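Week 11: Reading a Lease Before It Reads You

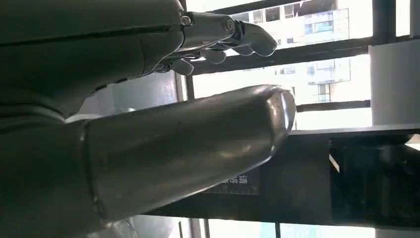 Department of Consumer and Family Studies, Landley College
CFS 257, Everyday Contracts. Handout revised 1st December

Bring your own lease if you have one. Black out the rent if you're shy about it. Everyone else can use the Sternico packet from the course page, which runs to 11 pages and manages to say "premises" in nearly every sentence.

1. What a lease is

A lease is a trade. You get the use of a place for a set time, and the landlord gets money. Everything past that point is the two sides deciding in advance who pays when something goes wrong. Since one side wrote the document and the other side got it in an email with a cheerful subject line, you can guess how most of those decisions came out.

Some terms to know for the quiz:
Term: how long the deal lasts.
Holdover: what you are if you stay past the end without a new deal.
Joint and several liability: your roommate moves to Denver and you owe the roommate's half.
Quiet enjoyment: your right to live there without the landlord wandering in. It has very little to do with the drummer upstairs.

2. The deposit

Our running case is the Sada Court lease. The tenant paid a deposit of $2,639, moved out in May, and got back a check for $257 and a one-page list of deductions. The list included "cleaning, general" and "cleaning, other." We will spend most of the hour on "cleaning, other."

Look at three things. Does the lease say what the money can be used for? Does it give a deadline for returning it? Does it define normal wear? The Sada Court lease answers the first at great length, gives a deadline of its own choosing, and on the third says that normal wear is "as determined by Owner." State law may have its own opinion, and where the two disagree, the law usually wins. Check the rule where you live. It varies a lot, and your cousin's advice is probably from another state.

Faded paint is wear. A hole in the door is damage. Carpet is where people start shouting.

3. Clauses that go by quickly

Automatic renewal. The Sada Court lease renews for a full year unless the tenant gives written notice 2 months before the end. This is on page 9, under "Miscellaneous."

Entry. Look for how much notice you get and what counts as an emergency. "Or as needed" deserves a pencil mark in the margin.

Fees. Add up every fee in the lease, including the ones called something else. An "amenity contribution" is a fee. So is a "welcome package" that you pay for.

Rules by reference. The lease says you agree to the house rules. The house rules are a separate document, which can change. Ask for a copy, with a date on it, before you sign.

4. Before next class

Read Prajapati, chapter 4, and skip the section on commercial leases unless you plan to open a bakery. Then rewrite one paragraph of your lease in everyday words, in half the length. If the paragraph turns out to say nothing at all, write that down and turn it in. Full credit is available.

Late work loses a letter grade, as stated in the syllabus, which you also agreed to.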